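The Reserve Seat

The call came while I was cleaning the oven. Castum had a car without a driver for the last round at Clavholm, and they wanted to know if I still held a license. I said I did. I had renewed it every December, though I had not raced in 2 years.

The woman on the phone said it was a one-off. There would be no points and no test day. I would get one practice session, and after that I would be on the grid with everybody else. She asked for my height and shoe size and told me the circuit would be cold.

I wrote the word "cold" on the back of an envelope. Then I finished the oven, because it was half done and I would not be back until Monday.

It was not a long list. Helmet, gloves, two pairs of socks, the old boots in case the new ones pinched. I took the jacket with the hood as well. Pit lane at Clavholm faces the lake, and the wind comes straight off it.

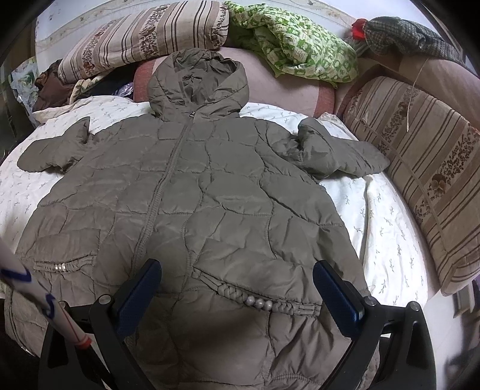 Saturday

The car was number 1084. The Sarkar cars on either side of us had hospitality tents and a coffee machine. We had a van.

My engineer talked me through the Kuvix gearbox for 10 minutes. It did not like second gear until the oil was warm, he said, so I should leave it in third through the hairpin for the first three laps. I nodded. On lap one I took second out of habit and the whole car shook.

"Third," he said over the radio.

"Third," I said.

I qualified next to last. The man behind me had hit a wall.

Sunday

I made up four places at the start by staying left while everybody else went right. After that it was ordinary work. I braked where the 500 board used to be – they had moved it, but the crack in the curb was still there – and the car turned in every time.

With six laps to go I passed a Sarkar on the inside. He let me have it at the next corner too.

We finished eleventh. The engineer shook my hand and asked if I wanted something to eat before the drive. I said yes, and we sat in the back of the van with the doors open and watched them take down the tents.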